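Sorting for Assembly: How We Laid Out Our Parts Table
Project report, Cameron Leckie
22 Mar 2022

When I signed up for the small electronics project at Zaltstead, I thought I would be writing about circuits. Most of what I ended up writing about is bins. I don't mind at all, and I hope by the end of this you'll see why a person could get fond of a well laid out table!

Our task was to get parts ready for the Pundau kit, a little practice kit that first-year students wire up in their second term. Every kit needs a circuit board and a handful of switches and connectors with their leads already attached. Last July the parts came to the students in one big cardboard carton, and putting together a single kit could eat up most of a morning (I was one of those students, so I remember it well). The wires knotted themselves around everything, and the small connectors always ended up at the very bottom, under whatever was heaviest.

Our teacher gave us a budget of 300 for the whole thing, and we spent 70 of it on containers. We argued for a good while over whether they should have lids. I was for lids. Turunen, the other half of our team, was against them, and Turunen was right, as I found out the first afternoon when I kept setting a lid down on top of the thing I was looking for. So we went with open ones, shallow for the wired parts and larger for the boards.

Color was the next question. We tried gray first and lost track of every silver switch we owned. Yellow was much kinder to the eyes, and dark wires show up on it beautifully. The one drawback is shine. Under a strong light the floor of a yellow bin can throw back quite a glare, and if you are trying to read the tiny print on a part you have to tilt your head or pick the thing up.

We also learned to put out only a few parts at a time. Our first try had 10 switches to a bin with their leads all going every which way, and it was the cardboard carton all over again, just in a nicer color.

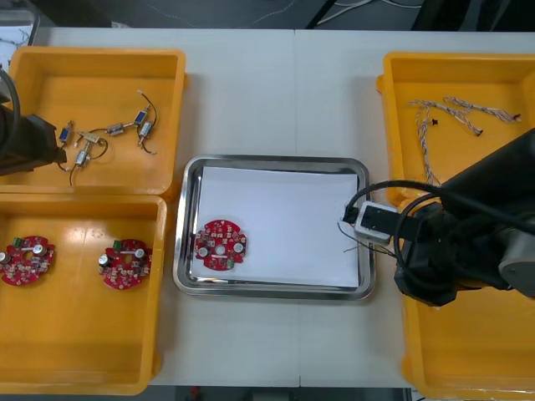 The tray in the middle was the last piece to be added and it's my favorite. It is stainless steel, with a raised rim, and we line it with a flat sheet of white paper. The rim stops small things from rolling away, and the paper can be changed when it gets grubby. With bins on both sides, you can reach left or right and bring everything back to the same spot. The red boards are easy to find even at a quick glance, but the wired parts still take some patience, as the leads like to curl around each other whatever you do.

If I had another term, I would try short ties on the leads, and I'd like to label the rims too. Turunen wants to take the same layout over to the Vurnirberg workshop, where they have a longer table and plans for 100 kits. I've already offered to help carry the bins.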